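## 4. Tischplatte einrichten und eindecken

Dieser Abschnitt gilt für den Tisch Torlow mit weißer Platte und zwei runden Durchlässen. Das Gestell muss vollständig montiert sein (siehe Abschnitt 3).

### 4.1 Platte reinigen

1. Schutzfolie von einer Ecke her langsam abziehen. Nicht mit dem Messer nachhelfen.
2. Platte mit einem feuchten Baumwolltuch abwischen, danach trocken nachreiben.
3. Klebereste mit lauwarmem Wasser und etwas Spülmittel lösen.

**Achtung:** Keine Scheuermilch und keine Mikrofasertücher mit rauer Seite verwenden. Die glänzende Oberfläche wird davon stumpf und lässt sich nicht nachpolieren.

### 4.2 Durchlässe

Die beiden Löcher liegen nahe den hinteren Ecken. Sie sind für Kabel bis 16 mm Durchmesser vorgesehen, etwa für eine Tischleuchte.

1. Kabel von oben durchführen und unter der Platte mit dem beiliegenden Clip befestigen.
2. Stecker erst einstecken, wenn das Kabel ohne Zug hängt.
3. Nicht benutzte Durchlässe können offen bleiben. Abdeckkappen sind als Zubehör erhältlich (Beutel 89).

**Hinweis:** Kleinteile wie Teelöffel oder Streichhölzer nicht direkt neben den Löchern ablegen — sie fallen leicht hindurch.

### 4.3 Geschirr und Dekoration

1. Teller in die Mitte stellen, Becher links dahinter. Den Henkel zur Tischmitte drehen, dann steht er nicht über die Kante.
2. Zierkürbisse seitlich vom Teller anordnen, je einen links und rechts. Vorher die Unterseite auf feuchte Stellen prüfen.
3. Geschirr zum Umstellen anheben, nicht schieben. Unglasierte Standringe hinterlassen Kratzer.
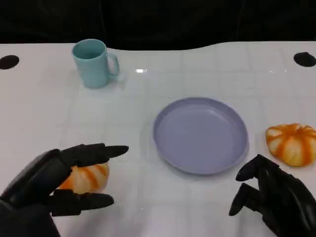
4. Unter Kürbisse, die länger als ein paar Tage liegen bleiben, einen Filzuntersetzer legen. Faulende Früchte sofort entfernen und die Stelle abwischen.
5. Heiße Töpfe nur auf einen Untersetzer stellen. Becher mit heißem Tee schaden der Platte nicht.

**Hinweis:** Auf der hellen Fläche sieht man Fingerabdrücke vor allem im Gegenlicht. Ein trockenes Tuch genügt.

### 4.4 Nachziehen

Nach etwa 2 Wochen die Schrauben unter der Platte mit dem Innensechskantschlüssel nachziehen. Danach weiter mit Abschnitt 5, Pflege.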